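26 July 2018

Water meter, day two of the leak hunt. Reading at 7 a.m. was 3345.
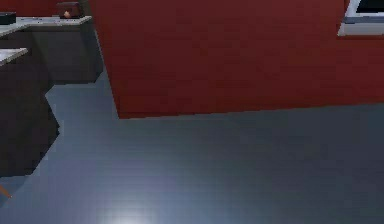 Closed the main stop valve at 22:00 last night and left it shut until morning. The dial did not move, so the loss is on my side of the meter. Opened it again with every tap off and the small red hand crept at once. Pressure at the garden tap is 58 psi, a bit lower than in April.

Shota Oda lent me his listening rod. Toilet fill valve is silent. The line to the garden hums faintly near the second elbow — could be the old Barkano coupling, which I never trusted. Will isolate that branch tonight and read again.

Called Noemí Pacheco at the water office in Zakdale. She says a leak credit needs two readings and a repair receipt. Last bill was $1,060. Need pipe tape and a half-inch cap.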